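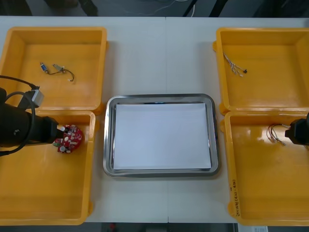

Reading time: 4 min – 7 posts

Bench layout for small board and harness kitting: four bins plus a steel tray

flatfile_ord
Posted June 2026

I am reworking the layout for kitting small electronics and want opinions before I order more bins. The job is a round red circuit board and a short harness that goes with it, packed as a pair. Batches run to 3000 sets.

Current arrangement: white table, two orange-yellow plastic bins on the left, two on the right, stainless tray lined with white paper in the middle. Harness in the back left bin, board in the front left bin. The tray is the staging spot where a pair gets laid out and looked at before bagging.

The bins are shallow with sloped walls. I like the slope because a flat board can be slid up the side and lifted by its edge. The table is made of two panels and the seam runs under the tray, which I would like to avoid but the width does not leave me much choice.

Questions:
1. Is paper good enough as a tray liner?
2. Are yellow bins a mistake for red boards?
3. Should I keep all four bins the same color?

solderwick
Paper is fine for looking at things. It is not fine as ESD protection. Plain paper on stainless gives you a clean background and nothing else. If the boards are populated and going out to a customer, get a dissipative mat cut to the tray floor and ground the tray. The same question applies to the bins. Ordinary plastic bins charge up when you slide parts across them, and you just described sliding a board up the wall as a feature.

Check for a marking on the underside. If there is no ESD symbol and no surface resistance figure on the data sheet, assume ordinary plastic.

bin_and_tonic
Disagree on the urgency. Those boards look like they carry a lot of through-the-air hardware – cylindrical parts standing up off the surface, plus small chips. I would worry first about mechanical damage. Tall capacitors get bent when boards are stacked or tipped into a bin in a heap. One board per bin, or a divider, before anyone spends money on mats.

solderwick
Bent leads you can see at inspection. A part weakened by static passes inspection and fails in the field. I would do both, mat first.

flatfile_ord
The bins are Flelar, the shallow size, bought secondhand with no paperwork. I turned one over and there is no symbol. So ordinary plastic until I can measure it.

Second view of the bench, with a stack of paper in the tray. The idea is to peel off the top sheet when it gets marked.
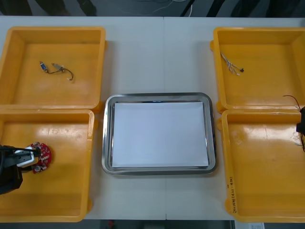

Bin color and contrast

tarebalance
On question 2: yellow under red is acceptable. The board outline is easy to pick out. What I would look at is gloss. There are pale streaks on the floor of the front left bin from the overhead light, and small white connectors and plug ends are exactly the size of thing that disappears in a streak. Matte bins or a diffuser over the lamp would fix it. Scuffing the floor of the bin with a gray abrasive pad also works, although it looks terrible and it collects dust.

On question 3: same color for all four is a bad idea once more than one person works the bench. Use color for state. We run yellow for incoming and blue for checked.

bin_and_tonic
Or leave the color alone and label the front walls. Colored bins get swapped the first time a shift runs short. A label can be wrong too, but at least it says what it claims to be.

tarebalance
Labels on a sloped wall peel. We went through a roll of 50 in a month on the Hutchins line and went back to color.

bin_and_tonic
Then the labels were the wrong stock. Polyester with a high-tack adhesive, wiped surface, no problem since last July.

solderwick
Back to the paper stack. I would stay with a single sheet. A stack shifts when you slide a part across it, and a tray with rounded corners does not hold square-cut sheets at the corners. If you must stack, trim them to fit and keep it thin. Paper also sheds fiber, and fiber ends up in connectors.

On the harness: lay it in a loose coil, no tight bends at the connector. A loose curl flat on the floor of the bin is how it should sit.

flatfile_ord
Summary of what I am changing:

– dissipative mat in the steel tray, paper out
– ESD bins for boards, Flelar bins kept for nonelectronic parts
– one board per bin position, no stacking
– diffuser on the overhead light

I am leaving color versus labels open. Cliltuvier quoted me on 2 sizes of matte bin, and the smaller one has vertical walls, so I lose the slope. Has anyone used the larger one with boards this size?

tarebalance
Yes, at the Wenport site. Walls are sloped on the long sides only. Put the long side facing the operator.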